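How We Taught Two Robot Arms to Tidy Up

My name is Capucine Riviere, and I build robots in a shared workshop called Ranodcombe. Shared means lots of people use it at the same time, so somebody is always drilling when you need to think!

Kids who visit ask me the same thing first: "Does it talk?" Nope. Ours is just arms. Two of them, Mevik and Ratik. They're bolted to a frame on top of a table, and they can't roll off and chase you down the hall (sorry).

So what is a robot arm? Hold out your own arm for a second. Bend your elbow. Now turn your wrist like you're opening a jar. Every place where you bend or twist is a joint, and a robot arm has joints too. Inside each one is a motor, which is the part that does the turning. At the very end, where your hand would be, there's a gripper. Ours have two fingers each. Try picking up a pencil with just your thumb and one finger and you'll see that two is plenty for a lot of jobs, though I wouldn't want to tie my shoes that way.

The job we picked was tidying up. Toy goes in the box. Easy, right? You've been able to do it since you were a baby (whether you do it is between you and your grown-ups).

For a robot it's a long list of little puzzles. Where is the toy? Which way is it facing? How hard do I squeeze? A soft toy squishes, and that makes it pretty friendly to grab, but it also flops around. A measuring cup is hard and smooth, and it has that long handle sticking out to one side. Grab the cup or grab the handle? People don't even think about it.

The sneakiest thing of all is a clear plastic box. You look at one and you know there's a side there, even though you can see straight through it. A robot that uses a camera to see can get very mixed up! Things behind the plastic look bent, and shiny spots can look like something real. Go find a clear food box in your kitchen and look at a spoon through the corner of it. Wiggly, isn't it?

We practiced and practiced. My notebook says we did 532 tries with the soft toy before I was happy, and 22 of those were in one morning when the toy kept landing next to the box. I may have said a grumpy word. By the end of January we had 2208 tries written down for all the objects put together, and I needed a new notebook, which I named Lacroix for no good reason at all.

If you want to try this at home, you don't need motors. Get a friend. One of you is the robot and closes your eyes. The other one gives orders, but only tiny ones: "left a little," "down," "stop," "close your fingers." See if you can get one sock into a box in under 10 orders. My best is almost 10, if you're generous about what counts as an order.

And then swap places, because being the robot is the fun part.
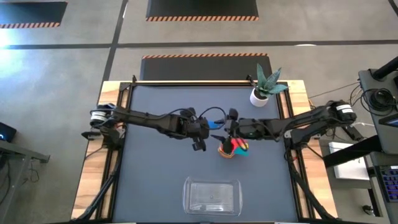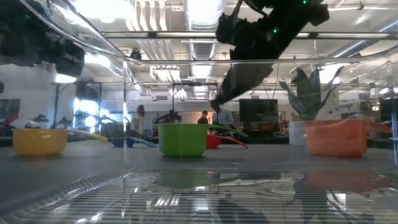

Two arms, one table. The soft toy is in the first picture and the measuring cups are in the second, with the green one nice and clear through the plastic.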